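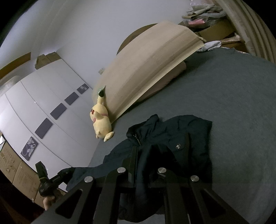
The rule sheet, according to the team from Clornmont, allowed any garment with sleeves, and a jacket was a garment. The moderator of the call agreed and moved to the next item.

The Castavis club had budgeted 2000 demonstrations for the folding event and had logged 703 by November. The protocol was fixed. Lay the jacket on the bed, collar toward the headboard. Close one gripper on the cloth, the other on the end of a sleeve. Fold inward. Release. Say the episode number aloud.

She had written the protocol and no longer heard herself say the numbers. Episode 153 had been rejected by the checking script, which gave the cause as "jaw angle out of range." She watched it again at 10 in the evening. For four seconds the left jaw stayed closed on the sleeve with no motion in any axis. That was the day of the phone call from Koltow. She had stood there holding it.

The script offered two options, delete or relabel. The Grabowska Cup required a category for every retained file, chosen from a list. She read the list twice and picked "pause, operator."

Then she spread the jacket out, pressed the collar flat with the side of her hand, and started the next one.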